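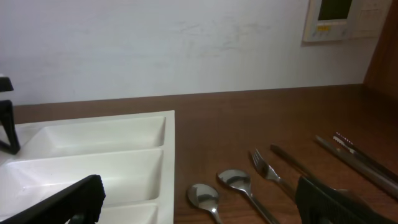
Figure 1. Cutlery tray and metal utensils on the countertop.

Sorting a Shared Cutlery Drawer
Project report, Home and Consumer Studies, Kiradport

1. Background
The shared kitchen at Stelleo house has one cutlery drawer. People complained that they could never find a spoon in it. Our project was to pick a layout that new residents could follow without being told. The house gave us a budget of 800 cents, and the tray cost most of it.

2. Layouts
We compared two layouts. The first gave each type of utensil its own compartment.
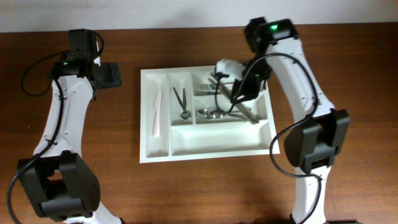 The second put forks and spoons together and kept knives apart, so that the widest space stayed free for serving spoons. Residents liked this at first, but forks got caught on the spoons and people stopped putting them back straight.

3. Items that are not cutlery
Scissors and other small tools need a place too. We gave them the small compartment in both layouts.
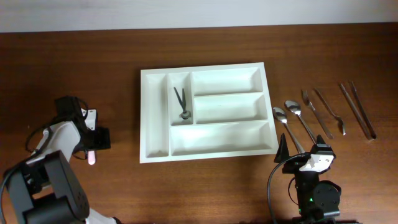
4. Trial
We ran each layout for 7 days in April and asked 27 residents which one they preferred. Most chose the first. We also timed ourselves putting away a full set, with a limit of 60 seconds. 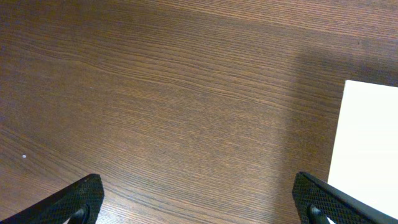 Wiping down the table before sorting was added to the instructions after the trial. The final sheet is taped inside the drawer.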